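Siltmont Revises Slip Resistance Rules for Polished Stone Floors

July 4, 2022

The Siltmont building department has published revised requirements for polished stone flooring in rental housing and small commercial units. The rules cover marble, limestone and terrazzo laid in entries, kitchens, dining areas and shared corridors. Floors already in place are exempt until they are refinished or replaced.

Under the previous code, a polished floor was accepted on the basis of the supplier's data sheet. The revised text requires a wet pendulum test on the installed surface, taken after the final polish and before any topical sealer is applied. A second reading is required if a sealer is used. Both readings go into the permit file, along with the abrasive grit used for the last pass.

The department drafted the change after a survey of 78 units in the Brokden district, carried out in April. Test crews took readings at the entry door, at the sink and at one point in the main living area. In 11 units the installed floor gave a lower reading than its data sheet stated. Most of those floors had been repolished at least once, and the records did not show which compound had been used.
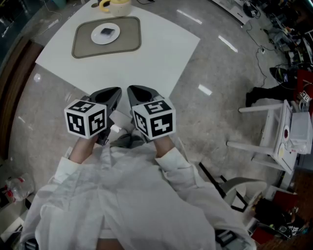

Vol. 11, No. 3

Marble accounted for the largest share of the low readings. The survey report notes that marble is soft compared with granite and is often repolished to remove etching from acidic spills. Each repolish can change the surface texture. The report recommends that owners keep a log of the work and retest when the finish grade changes.

Cleaning products are treated in a separate section. Residue from wax-based cleaners lowered wet readings in the department's trials, and a neutral cleaner followed by a clear water rinse brought most of them back to within 2 points of the original value. The section is advisory and carries no penalty.

Contractors may use any calibrated pendulum device. Tsikata, a testing firm with an office in Brokden, has been approved to calibrate devices for contractors who do not have access to a laboratory. Calibration certificates must be renewed every year. Results from drag-sled meters will not be accepted, although they may be attached as supporting data.

Mats and runners do not count toward compliance. An earlier draft would have allowed a fixed entry mat in place of a second reading, but the clause was removed after written comments from installers. Vanix, which supplies stone sealers to the regional trade, had asked for a longer interval between sealing and testing. The final text sets the interval at 3 days for all products.

Permit applications filed before the effective date will be reviewed under the old code. The revised forms and the full survey tables are available at the department's front counter.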